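About us

Home | About us | The workshop | Build notes | Visit | Contact

Who we are

Clumano is a small school for people who want to build a robot arm with their own hands. We are in Sasstead, in the old dye works behind the bus station, on the ground floor. The door is green and the bell does not always ring, so please knock also.

We started in a garage in Enddale with one bench, one vice and a box of second-hand motors. The garage was cold and the neighbours were patient. After two winters we moved here, where there is heating, a proper extractor for the soldering table and room for 14 learners at one time. The bench from the garage came with us and is still the best one for filing.

What we do

We teach evening courses and we keep the workshop open for members. A course takes 14 evenings. In this time each pair of learners builds one arm with a two-finger gripper, wires it, and writes the program which moves it. Many people come with no knowledge of electronics. Some have never used a saw. This is not a problem for us, but we ask you to come to the first evening, when we explain the tools and the safety rules.

The arm that we build is called the Murthy. It is our own design and it is now in version 2. The first version had a weak elbow and it could not hold its own gripper straight for long. In version 2 we made the lower plate thicker and moved the elbow motor closer to the base. The drawings and the parts list are free for everybody who wants to build at home. The parts cost 400 pounds if you buy everything new, and less if you are ready to take motors from old printers.

Building at home

More than half of our learners continue at home after the course. We are glad about it, and we try to help. You can bring your arm back to us on any open evening and put it on the test table. Please bring also your power supply, as many faults are in the power supply and we cannot find them without it.

If your kitchen table is your workshop, we advise to fix the base with two clamps and to put a piece of old carpet under it. Please keep the cables behind the elbow.

Practising in the simulator

Before a program goes to a real arm, we run it in the simulator. A wrong number in the simulator costs nothing, and a wrong number on the bench can break a gear. We have 32 practice worlds, made by the members. Some are very plain, with grey floors and grey walls. Others have more colour, and the blocks have textures of large square pixels, as in the computer games which our younger members like.

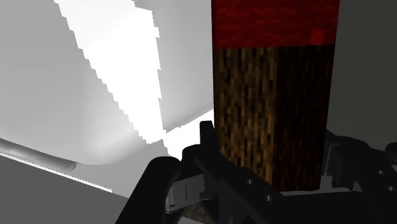 Picture: Clumano simulator group. Free to use with credit.

The tall block with the dark red band over the bark pattern comes from one of these coloured worlds, with the black gripper in front of it. Jagged edges on bright areas are normal at our low graphics setting, and the learners' laptops are happier with it.

When a program has run in three different worlds without a collision, you may load it on the bench arm. A tutor stands near the stop button for the first run.

Visiting and joining

Open evenings begin at 6.30 pm and visitors are welcome to look and to ask. We close the whole of August. Membership is paid by the month and includes your own shelf, the shared hand tools and the simulator account. Screws and wire are in the drawers by the door, and you write what you take in the blue book.

For places on the next course, please use the contact page. We answer all messages, but sometimes it takes us some days.

Back to top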